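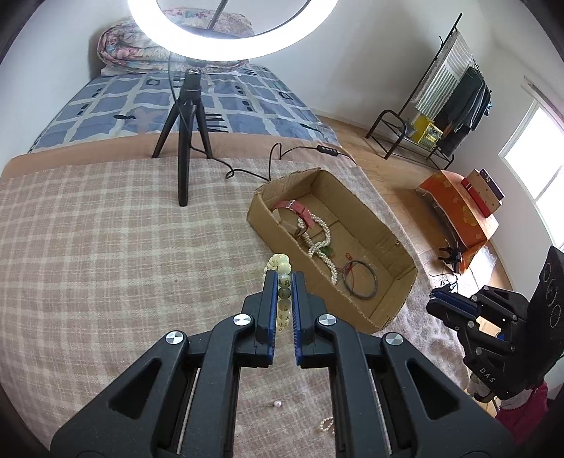
A beaded bracelet held between the blue pads of a hand-held gripper, beside an open box of jewelry.

The woman who runs data collection at Stadport has heard every objection to her job, and she lets me get through most of mine before she answers. We meet on a Wednesday in a room over a print shop, where she keeps two desks and a kettle. Stadport pays people to do household chores with a pair of hand-held grippers and sells the recordings to companies that want robots to do the same chores. She asked me to leave her name out. Her customers, she says, are touchy.

I start with the obvious question. If a person is doing the work, what has the robot learned?

"Nothing yet," she says. "I don't sell a robot that can tidy jewelry. I sell somebody tidying jewelry, many times over, with fingers shaped like the robot's fingers. What the customer gets out of that is the customer's problem."

It is a more modest claim than the one on her company's website, which talks about homes that look after themselves. She winces when I read it out. "I didn't write that."

Before Stadport she spent three years at Claltier, where operators drove a real arm from across the room with a pair of levers. She didn't care for it. "You'd sit there for an hour and get a handful of good runs. The arm lagged, people got tired, and then they got sloppy. With the hand-held ones you feel the thing you're picking up. Most people are decent at it by lunch."

The figures she shows me are from February. Stadport recorded 679 runs of small-object tasks that month and kept 448 of them. The rest were thrown out, for drops, bad tracking, or a person losing patience and using their fingers. I say that losing nearly a third of the work seems like a lot. She says I should have seen January.
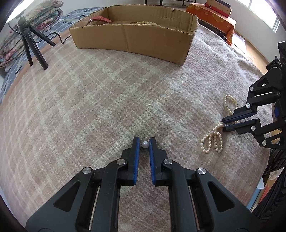
Small, round things are where I find the whole idea hardest to believe. A person knows how hard to squeeze a bead without thinking about it, and a recording of two jaws closing doesn't obviously carry that knowledge along. In one of the jewelry sessions a single white pearl sits on a plaid blanket between the pads of one gripper, with a narrow gap on either side, while the other gripper has hold of a section of necklace. I ask her what a robot is supposed to take from a moment like that.

"Where the fingers are when a careful person is about to pinch something," she says. "That's worth having. Does it tell you the force? No. I've said so to customers and they still buy it."

One of those customers, Nindar, ordered 300 runs of a single sorting task and then came back asking why its robot did well on one bed and badly on another. She laughs telling me this, though not for long. Her view is that they should have paid for more beds. Mine is that a machine thrown off by a change of blanket hasn't been shown a task so much as a blanket. She thinks about that and says it's unfair, but she doesn't say it's wrong.

I bring up Győri, a rival that promises customers they will need only a few demonstrations of each chore. Does she believe it?

"I'd like to see it with a necklace," she says. "A cup, fine. A necklace is a different shape every time you put it down."

So is she confident that any of this ends with a robot in somebody's bedroom, putting the pearls away? She gets up to refill the kettle and answers with her back to me.

"I'm confident I'll be asked for more recordings," she says.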